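The Small Court of Akby and Its Very Public Family

In the weeks before a royal baptism, the town of Akby becomes a difficult place to find a hotel room. The palace has only 37 rooms, and most of them are offices, so the godparents sleep in town like everybody else. Reporters wait in the bakery across the square. They drink too much coffee and they look at every car.

I came to Akby for the first time in May, when the palace announced that the crown princess was expecting twins. The statement was two sentences long. By the evening it had been translated, badly in some cases, into all the languages of the continent, and the gossip magazine Utivora had put out a special edition with old wedding pictures.

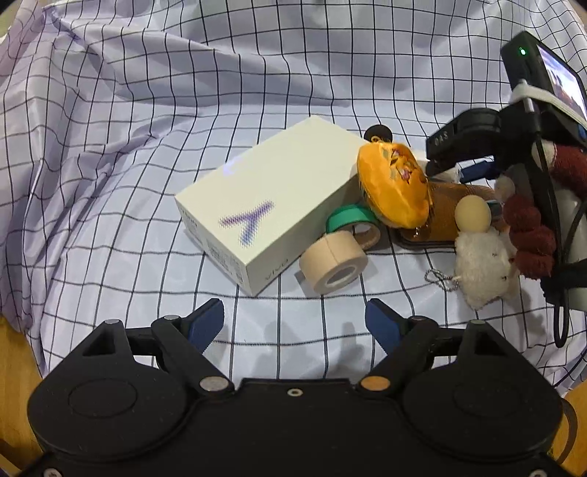

The interest is hard to explain to people from bigger countries. The princely family has no political power worth mentioning. It opens the parliament, it gives medals, and it owns a forest that loses money. But its members are seen in the street, and people here feel that they know them. A woman who sells flowers near the station told me which of the princes is polite and which one is not. She asked me not to print it.

The older generation did not live in this way. The late dowager princess gave one interview in her whole life, to the state radio, and she spoke mostly of horses. Her grandchildren have grown up with phones in their hands. The youngest prince posts from ski lifts. His cousin, who left the court to work for the fashion house Liao, shares pictures of her kitchen, her dogs and, once, a very angry letter from her father. She removed the letter after one hour, but of course it had been saved.

The palace tried for some time to control this. It hired the agency Trateck, which wrote a guide for the family on what may be shared and when. According to a former employee of the court, two members of the family read it.

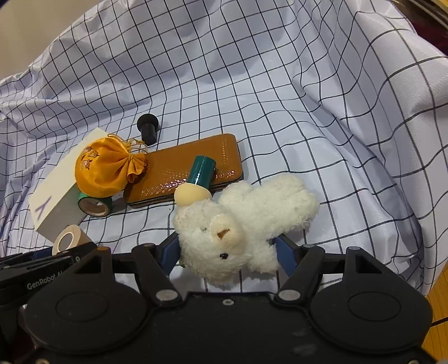

With the twins, the parents have chosen a middle way. There was one official portrait after the birth, and there will be another after the baptism. Between these there is nothing. The crown princess has asked the magazines not to buy pictures taken through the garden fence, and until now most of them have respected her wish -- Utivora too, which surprised many people.

The names are still a secret. Tradition asks for the name of a grandparent, but the crown princess comes from abroad and her family has other customs. The betting shop in the square has received 2159 bets on the names, most of them very small. The favorite for the girl is the name of the dowager princess. For the boy there is no clear favorite.

The baptism takes place on December 1, 2023, in the chapel behind the palace. It is a narrow building, cold even in summer, and the guests are advised to keep their coats on. The cousin from Liao is invited. Her father is invited also, and the seating plan has been changed more than once.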